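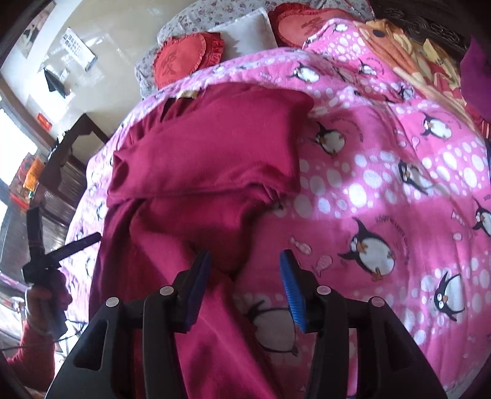

A quilt is a bed covering made of a top, a layer of batting and a backing, held together by stitching. The top may be pieced from smaller patches or left as a single printed cloth, known as a wholecloth quilt. Batting is usually cotton, wool or polyester.

Children's quilts commonly use novelty prints in bright colours. Closely spaced stitching keeps the batting from shifting in the wash. Wool batting is warmer for its weight than cotton and holds fewer creases when folded.

See also: Comforter, Doona, Patchwork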